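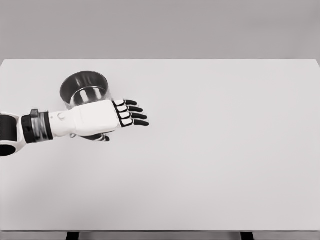
From: Ladi Edet
To: neighborhood list
Date: 17 November 2024
Subject: Re: Switching the building to Zarby for heat billing

Orhun Dağdelen wrote:

> Hi all, I sat through the Zarby presentation in October and came away
> pretty convinced. They put a small meter on every radiator, and each
> apartment pays for the heat it uses. The rep said most buildings see
> their total bill drop 19 percent the first winter. Setup for our
> building would be $1147, one time. Brullico has been billing us by
> square footage forever and I don't think anyone loves that. Can we
> agree on this before the cold really sets in?

Orhun, thanks for going and for writing it up. I'm not there yet.

Start with the 19 percent. Drop compared to what? If they compare one winter to the one before it, a mild January does most of the work. I asked the rep by email which buildings the number comes from and got a brochure back. The brochure has the same number in it, in bigger type.

Then the meters. As I understand it they clip onto the radiator and estimate the heat from the surface temperature. Fine, but our radiators aren't all the same. The ones on the Temura Street side are the old cast iron and the back ones were replaced at some point with flat panels. Does the meter know that? Does somebody come in and set each one up by hand, and is that in the $1147 or is it extra? The quote says "standard installation" and doesn't say what standard is.

I'd also like to hear from people on the top floor. They lose heat through the roof, which belongs to all of us, and under this plan they'd pay for it alone. The folks in the middle get warmed from both sides and will think it's a great system. I'm in the middle, so I'd probably come out ahead, and I still don't like it.

The Aliyu building went to per-radiator billing 2 years ago. A neighbor there told me her bill went up and the reading fee was a separate line she hadn't expected. One person, I know, so take it for what it's worth. But our quote has a reading fee too, page 4, small print, and no cap on how much it can rise.

I have no love for Brullico. Their statements are impossible to read and they take around a month to answer the phone. If we want to save on heat, though, I'd get a price on insulating the pipes in the basement first. They're bare the whole way down the hall and it's warmer down there than in my kitchen.

Orhun, could you forward the full contract, not just the summary? I'd want to see how long we're locked in and who owns the meters if we leave.

Ladi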